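Pesquisar no site Pesquisar Limpar

Perguntas frequentes: as máquinas já fazem o trabalho de casa e da oficina?

Respostas às dúvidas que mais chegam à Trirkero sobre robôs de dois braços. Texto revisto em 26/8/24 por Helmi Vuorinen.
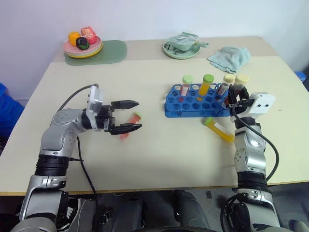 Perguntas gerais

Um robô já consegue arrumar uma mesa?
Em parte. Pegar num tubo de ensaio tampado e segurá-lo na vertical, num suporte com furos, está ao alcance de um braço com pinça de dois dedos. O tubo é rígido, tem sempre a mesma forma e o lugar de destino é fixo. Arrumar uma mesa inteira, com louça, panos e objetos deitados em qualquer direção, continua a ser muito mais difícil. Os robôs que vemos em demonstrações fazem uma ou duas tarefas dessas de seguida e depois precisam de alguém que reponha as coisas.

Por que razão se usam tubos de ensaio e fruta artificial nos testes?
Os tubos obrigam a pinça a ser precisa: é preciso acertar no furo e não apertar demais. A fruta artificial tem formas irregulares, não se estraga e pode cair ao chão muitas vezes. Um pimento e uma maçã pedem pegas diferentes, mesmo quando estão no mesmo prato.

O que é mais difícil, um tubo em pé ou um tubo deitado?
O deitado. Um tubo que já está no suporte agarra-se por cima ou pelo lado, quase sempre da mesma maneira. Um tubo na mesa pode rolar com o primeiro toque, e o braço tem ainda de o rodar antes de o pôr no furo. No nosso protocolo, cada tubo deitado tem direito a 3 tentativas. À terceira falha, conta como não feito.

E os panos?
Os panos continuam a ser um problema. Uma toalha amarrotada não tem uma forma que o sistema possa reconhecer com segurança, e cada pega altera o que está à volta. Há máquinas que dobram toalhas iguais, estendidas numa superfície livre. Pegar numa toalha amontoada ao lado de um prato e dobrá-la bem é outra tarefa, e os resultados variam muito de uma sessão para outra.

Dois braços são mesmo necessários?
Depende do trabalho. Para passar peças de uma caixa para um suporte, um braço chega. Para abrir um frasco, segurar um prato enquanto se tira o que está em cima ou esticar um pano, dois braços ajudam bastante. O custo sobe, e sobe também o risco de um braço estorvar o outro.

Em casa

Posso comprar um robô que lave a louça e arrume a cozinha?
Não conhecemos nenhum que o faça sem supervisão numa cozinha comum. Aspirar o chão é a exceção, por ser uma tarefa plana e repetitiva. Separar pratos empilhados já exige que a pinça entre entre dois rebordos muito próximos, e os pratos rasos são piores do que as taças.

Quanto tempo demora uma tarefa simples?
Mais do que uma pessoa demora. No ensaio de dezembro com o sistema Vainio, arrumar uma bancada pequena levou 34 minutos. Um adulto sem pressa fez o mesmo em 2. A máquina não se cansa e pode trabalhar de noite, mas para a maior parte das casas isso não compensa o preço.

É seguro ter crianças ou animais por perto?
Não recomendamos. Os braços param quando detetam resistência, mas essa paragem não substitui uma zona livre à volta da mesa.

Na oficina e no laboratório

Onde é que a automação já compensa?
Onde as peças são iguais e chegam sempre ao mesmo sítio. Na unidade de Brostov, os braços colocam tubos em suportes durante turnos completos, com um operador que acompanha várias bancadas. A mistura de objetos diferentes na mesma superfície continua a ser feita à mão.

O robô tem de ser programado para cada objeto?
Nem sempre. O programa Zureo aprende com demonstrações feitas por um operador que guia os braços. Pedimos 20 demonstrações por tarefa como ponto de partida. Objetos transparentes ou muito brilhantes costumam exigir mais, e uma mudança de luz na sala pode obrigar a repetir parte do trabalho.

As máquinas vão substituir os auxiliares de laboratório?
Nas bancadas que acompanhamos, mudaram as funções. Há menos tempo a encher suportes e mais tempo a preparar material, a verificar rótulos e a resolver paragens. Não temos dados para responder em relação a outras empresas.

Posso assistir a uma sessão?
Sim, mediante marcação por escrito. Os visitantes ficam atrás da linha marcada no chão e não tocam nas mesas durante a sessão.

Artigos relacionados
Pinças de dois dedos: como escolher
Suportes e tabuleiros compatíveis com Zureo
Relatório do ensaio Vainio
Dobrar toalhas: limites atuais
Condições de visita em Brostov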